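Packing up bathroom stuff for a move, bottles and spray cans, what goes in the same box?

Print this page | E-mail this to a friend

Posted by Tarar158

Moving out of a one bedroom, third floor, no elevator. Doing all the toiletries now and I'm stuck. Lotion type bottles, a couple spray cans, cartons, cotton stuff, meds. Right now I've just got a box open on the bed and I'm tossing things in as I find them. Last move I did it this way and a conditioner leaked all over a box of paperwork, lost a phone charger too. Don't want that agian.

So what I need to know. Do the bottles have to stand up or can they lie down if the cap is tight? Can the spray cans go in with everything else? Movers are a small outfit, Likside, and their sheet only says "no hazardous items" which could mean anything. I called and got voicemail. Truck comes early, drive is 2,891 miles so it's not like it'll be in there an hour. Some of it will be sitting in the truck for days.

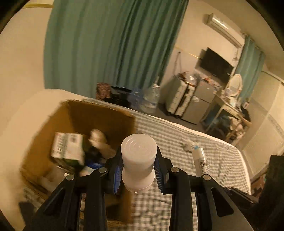 Also is it even worth taking the half used ones. My sister says dump it all and rebuy. But that adds up, I priced it out and stopped when I got annoyed. The box is a regular brown one, nothing special, I have more of the same plus a stack of grocery bags and one roll of tape. No bubble wrap. Would like to not buy any.

Thanks, have to get this done tonight basically.

3 comments | 11 shares

Shaohua Dong

Bottles upright, always. Tight cap doesn't matter much, the truck gets warm, stuff inside expands and pushes out round the threads. What I do:

Take the cap off, square of plastic wrap over the opening, cap back on over it. If it's a flip top or a pump, tape it shut. Then each one in its own grocery bag, knot it. Wide caps are the good ones, you can turn the bottle upside down over the sink for a minute and see if it drips before you bother packing it.

Line the box with a trash bag first. Bottles along the bottom standing up, wedge them with washcloths or socks so they can't tip. Cartons on top, those crush if you put them under. Write THIS SIDE UP on all four sides and not only on the lid, movers stack them and then the lid is no use to anyone.

Spray cans I would not put on the truck. Most moving companies say no to aerosols, ours did, and the guy opened a box to check. Mine went to the neighbor. If a can is nearly empty finish it or look up where your town takes them, don't poke a hole in it.

Half used ones: keep anything over half, dump the rest. Meds go with you in the car or your bag, not in the box.

Helpful? 4 people said yes

Prarkinov

just throw it out. i moved twice and carried shampoo across the country like an idiot. weight costs money. keep the prescription stuff and a toothbrush, buy the rest when you get there

Arham_K

Kind of agree with both. Depends what it costs. A drugstore lotion, toss. If its a skin thing you need a prescription for or the expensive sunscreen, keep it.

One thing on the lining though. Trash bag is fine but use two if you've got more than a few bottles in there, I had one split on a cardboard staple and the whole bottom of the box went soft. Fell out on the stairs. Third floor too, so I feel for you.

And don't fill a big box with liquids, you won't be able to lift it. Small box, or fill half way and put towels in the rest. Towels have to go somewhere anyway.

For the "no hazardous items" thing, email them, dont call. Then you have it in writing. Nail polish remover and bleach usualy count as well, people forget those.

Keep one bag out for the first night, soap, toilet paper, shower curtain. Shower curtain is the one I forgot.

Helpful? 2 people said yes

Tarar158

ok thank you. Doing the plastic wrap thing now. Cans are coming out of the pile, I'll ask downstairs if they want them. Still waiting on Likside. Didn't think of the shower curtain at all.

Page last updated 5 January 2026 | Print this page | E-mail this to a friend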